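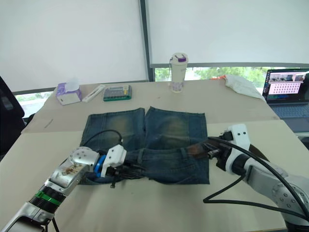 So the Cedthorpe jamboree has a date, a logo and a countdown clock. What it doesn't have is a site plan. I've asked twice. 1/11

They're saying 1,000 Scouts and Guides on the old showground, ten days, next October. October! Has anyone on the planning team slept in a tent there in October? I have. We moved into the cattle shed on night two.

The brochure promises "a truly international experience." Fine. So far the confirmed foreign contingents are one patrol from Teuber and a maybe from Sestis. The maybe gets its own page.

Fee is $142 a head before travel. For that you get camp food, a neckerchief and the opening show. Climbing and canoes are "bookable extras," no prices listed. Parents in my troop can do the math, and some of them already have.
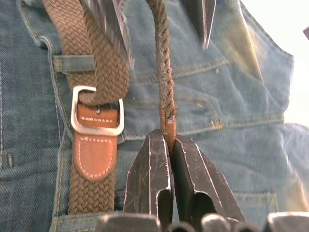 Luana Rezende, who is running the program side, told leaders on last night's call that the extras will be "modest." I like Luana. I'd like a number better.

Then there's Kimero, the sign-up app. You need it to register, to pick activities and to see the menu. The showground has one bar of signal if you stand by the gate. Telmo Iglesias asked what the paper backup is and was told it's being looked at.

Telmo has run district camps longer than I've been a leader, so when he goes quiet on a call I pay attention. He went quiet.

Before the replies start – yes, I know big camps always look shaky this far out. The last one came together too. It also ran out of drinking water on the hot day and the closing campfire was a speech.

I'm not telling my troop to stay home. The older ones are desperate to go and I'd love to take them. I'm just not collecting deposits on the strength of a countdown clock.

What I want in writing: where the toilets go, who the medical cover is, what the extras cost, what happens if the field floods.

Deposit deadline is still up on the site as July 9, 2025. I've asked for an extension. Will post the answer if I get one. 11/11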